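ok so I finally started sorting the toy bricks by color. one evening project, I told myself. that was in March

the plan is simple. little open cubbies, two compartments each, one white and one black, side by side where I can reach them. each compartment gets a color and that's the whole system

Lino Valentini (my brother-in-law, very opinionated about bricks) says you sort by shape, never by color, and that I'll regret this by brick 300. I'm at 268 and feeling great, Lino
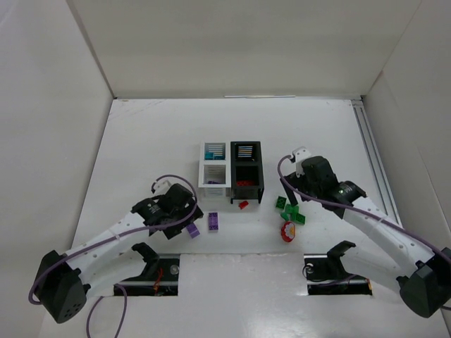

purple and red go on the bottom, teal goes up top. red is the one I'm forever picking up off the table – you put three away and there's another little one sitting right there

green still doesn't have a home. I keep thinking I'll get a third cubby and then I remember I said that about the second one

also I love the stripes on the back panels way more than I should?? I don't want to fill the top of the black one because then I can't see the white, blue and yellow anymore. so that's a whole compartment lost to vibes

if anyone has the same kind of cubbies, do you put a lip on the front or just leave them open? mine are open and I'm a bit clumsy

anyway there are 2000 more in a bag in the closet. see you all next March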